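Sourdough starter smells like nail polish remover, should I toss it?

ebuka_bakes
Hi all, long time reader and first time poster. My starter is a little over a month old and I've been so proud of it, and then this morning I took the lid off and nearly fell over.
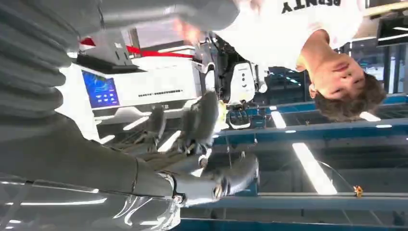 It's a sharp, chemical kind of smell, a lot like my sister's nail polish remover, and there's a thin layer of gray liquid on top. I feed it once a day at 7 in the morning, equal parts flour and water, and it lives on the shelf over the stove. It was rising beautifully all through September and now it barely climbs before it sinks again. Do I start over? I'd hate to, we've gotten attached.
Ebuka Nwankwo

mapleandrye
Oh don't toss it! It's hungry, poor thing. The liquid is hooch and you can stir it in or pour it off, whichever you like (I pour, my husband stirs, we're still married). Feed it twice a day for a few days and I bet it perks right up. How much old starter are you keeping when you feed?

ebuka_bakes
Thank you, that's such a relief! I keep pretty much all of it and add a big spoonful of flour and the same of water. Throwing it out felt wasteful.

mapleandrye
Well there you go. You've got a great big crowd and a very small dinner. Keep 2 tablespoons, give it half a cup of flour and enough water to make a thick batter, and save the rest in the fridge for pancakes.

Kirkance_Kitchen
Going to disagree a bit with the twice a day advice. I did that for years and went through so much flour I was embarrassed at the checkout. Move it off the shelf over the stove first. Mine did the same thing when I kept it up high in our old place in Astton, and the minute it went down on the counter by the window it slowed down and smelled like yogurt again. One good feeding a day is plenty in a cool kitchen.

chidubem_n
I'm with maple on this one, sorry Kirkance! A cooler spot is a fine idea, but a starter that's already this sour wants fresh flour more than anything. I'd do both for around 11 days and then drop back to once. Also, what flour is it? I had nothing but trouble with plain white until I mixed in some rye, and my grandmother's old crock has never looked back.
Chidubem Nnaji

Kirkance_Kitchen
11 days of double feedings is a lot of flour, Chidubem. Three would do it. But yes to the rye, I'll give you that one.

ebuka_bakes
It's all white flour, whatever was on sale. I'll pick up a small bag of rye this afternoon and find it a spot on the counter. I've poured off the hooch and given it a proper dinner and the smell is already a little less fierce, or maybe I'm getting used to it.

mapleandrye
Give it until tomorrow night before you judge. And put a rubber band around the jar at the starting line so you can see how far it climbs!

chidubem_n
Tell us how the first loaf comes out, even if it's a brick. I've made plenty of bricks.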